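An afternoon at the Sorum open day

I very nearly didn't go. The train to Duvach takes for ever, it was raining sideways, and the invitation promised "software demonstrations", which in my experience means a man pointing at a laptop. I'm so glad I got on that train! Sorum opened its doors in August, for the first time since moving into the old MacLeod building, and by the time I arrived there was a queue on the stairs and somebody had run out of name badges.

The ground floor is mostly desks. We were split into small groups and mine went with Lise Gauthier, who looks after the planning side and talks at tremendous speed. She started us off on Plusomero, the in-house tool everything else hangs from. Every run of a robot ends up in it as a long timeline: joint positions along the top, camera views in the middle, and underneath a strip of coloured blocks showing what the planner thought it was doing at each moment. You can drag a marker along and watch all of it move together. I could have played with it all day.

Her best example was a bug. One of the arms had a habit of stopping for a moment before each grasp, and the obvious suspect was the motion planner. They pulled 630 runs into Plusomero, lined them all up at the point where the hand slows down, and saw that the plan was ready every time. The delay came from the perception code, which was asking for one more look at the object even when it was already sure. The fix was two lines long. Lise put the before and after timelines side by side for us and there was a proper "ooh" from the back of the group.

Next came perception, in a darkened room with a big screen. Shiny and see-through things are still the awkward customers. A depth camera measures a matt mug quite happily, but glass lets it look straight through to whatever is behind, and polished metal throws back bits of the room. Sorum's approach is to have the software say how unsure it is, point by point, so that the planner can choose a grasp on the part it trusts or move the camera and try again. They showed us the uncertainty as a sort of purple fog hanging over the objects. I asked whether the fog ever goes away completely and was told, cheerfully, no.

Upstairs is the kitchen, and I'd have paid for the ticket for that alone (it was free). After an hour of graphs it was lovely to see ordinary crockery. 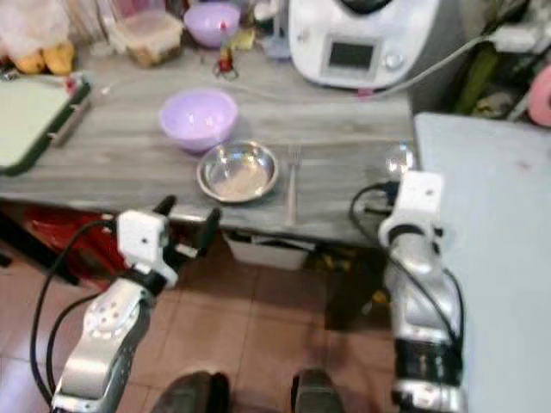
Two arms at the kitchen counter, with the bowls, the fork and the glass ball.

The chat up here was all about control. With two arms sharing one worktop, each has to know where the other is going as well as where it is now, so both are planned together as one big problem. That gives smoother movement but takes longer to work out. Their answer is to start on a rough plan and keep improving it on the way, checking for collisions as they go. The present test suite has 177 tasks in it, and anyone in the team can add one, provided they write down first what counts as a pass. There was a friendly argument going on about whether a fork left crooked should count.

I also liked the replay feature, which takes a recorded run and feeds it to a newer version of the software to see what it would have decided. Lise uses it every morning with her coffee.

A few practical notes if they do it again. Wear flat shoes, the stairs are steep. Go to the perception room early, before it gets stuffy. Tea is on the ground floor by the lockers, and the ginger biscuits had gone by three. I missed the talk on simulation entirely because I was back at the Plusomero desk dragging that marker about, and I've written to ask if the slides are going online.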